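Why I finally hired someone to redo my shop window

So I own a kitchen and tableware shop called Plamia, and for most of its life I've done the windows myself. I'm not trained in any of this. I worked payroll before I opened the place, and my idea of visual merchandising was to put the nice plates at the front and wipe the glass.

Then in September I went to a retail day put on by Hughes, the wholesaler I buy most of my linens from, and sat in on a talk by a man named Stuart Cheetham. He used to dress windows for department stores and now he goes around telling small shop owners what they're doing wrong. He was very funny and a little bit mean. He put up a slide of a window with 44 different products in it and asked us what the shop sold. Someone at the back shouted "Stuff!" and I laughed along with everyone else, and then I went home and looked at mine. Oh dear.

I had soup bowls, tea towels, a stack of trivets, two kinds of pepper mill, a fondue set I've been trying to get rid of for years, and a sign about gift cards that had faded to the color of weak tea. All of it at the same height!

What I got wrong

Stuart's big thing is that people walking by give you a couple of seconds, and in that time they can take in one idea. I'd been treating the window like a catalog. I was so scared that somebody would walk past wanting a pepper mill and not know I had one that I made it impossible to see the pepper mills at all.

The other thing was lighting. Mine came from the ceiling, straight down, left over from when the place was a shoe repair. Every plate had a shiny white spot in the middle and everything behind it went dark after 4 p.m. I'd stopped noticing, the way you do with a dripping faucet.

Bringing in help

I asked around, and the woman who runs the bookstore two doors down gave me the number of Costel Kneževič, who does displays under the name Pavix. He came by before opening one morning, stood across the street with a coffee for a good long while, and came in with one question: what do I want people to ask for when they walk through the door? I said "everything" and he just waited until I came up with a better answer.

We settled on breakfast. That was the whole theme, and I fought him on it, I'll admit (my husband will tell you I was still fighting him at dinner).

The bill was $1,420, which covered his time, two adjustable spotlights, the backdrop, and some risers he built to fit. I swallowed pretty hard at that. For comparison, I used to spend maybe a roll of tape and a bad mood. He did give me the risers to keep, and they come apart, so I've already used them for a second setup on my own.

The inside of the shop

Once the window was done, the inside looked terrible next to it. Isn't that always the way? I moved the big table away from the entrance so people have room to stop and look around, and I took 200 things off the shelves and put them in the back. I know the number because I had to log every one of them. A few regulars told me I must have gotten new stock in. I hadn't bought so much as a spoon.

I also rewrote all my shelf cards. They used to give the size and the price. Now the Ullov cups, for instance, have a line about how they stack and fit under a regular coffee maker, which people used to ask me constantly. I wrote 100 of those cards by hand and my handwriting got worse as I went, so if you come in, start on the left.

Boards and other flat things are still my weak spot. They look great lying down on a counter and like nothing much standing on a shelf, and I haven't cracked it yet.
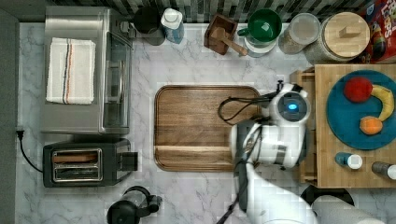 Would I do it again?

Yes, though I'd do the lights first and live with those for a month before touching anything else. They made the biggest difference for the least money, and I could have put them in years ago. Costel is coming back to do the holiday window, and we've agreed on a smaller budget and no fondue set.

If you have a little shop of your own, go stand across the street from it after dark and take your phone. I'd love to hear what you find. And if anybody wants a fondue set, it's in the back, it has all its forks, and I'm open to offers.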